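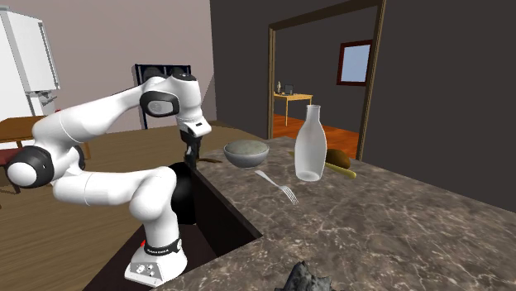

Kitchen simulation. Image: Clurkier

About Us

Clurkier tests the control software for robot arms that work in kitchens. Our customers send us their software, we run it in simulated kitchens like the one at the top of this page, and we report what failed. An arm beside a sink, with a bowl, a fork and a glass bottle within reach, is a normal day's work here.

How we started

The company came out of a fault. Our founders worked at Prevside, a small automation shop, on an arm that cleared dishes. During a test in August the arm lost track of its wrist angle and kept moving after the stop command. It pushed a full rack of glasses off the counter. The people in the room were behind the line and no one was hurt, but the stop took 2 seconds longer than the manual said it would.

The cause was a message queue. Stop commands waited behind position updates, and when the queue was full they waited longer. The same software had passed 300 runs in simulation. Every one of those runs used a clear counter and a light load on the network, so the queue never filled.

What we do now

We keep a library of 900 kitchen layouts, most of them cluttered. Food, tableware and odd objects are left where they get in the way. We slow the network, drop sensor readings and send the stop command at bad moments — halfway through a grasp, or with the gripper low over a sink. A full report takes up to 40 hours of computer time.

Passing our tests does not make an arm safe to stand next to. Customers still need a physical stop test on their own hardware, and we say so on the first page of each report.

Where we are

Our main office is in Arnness. The Lozano office handles hardware checks and returns.

Page last updated Aug 25, 2018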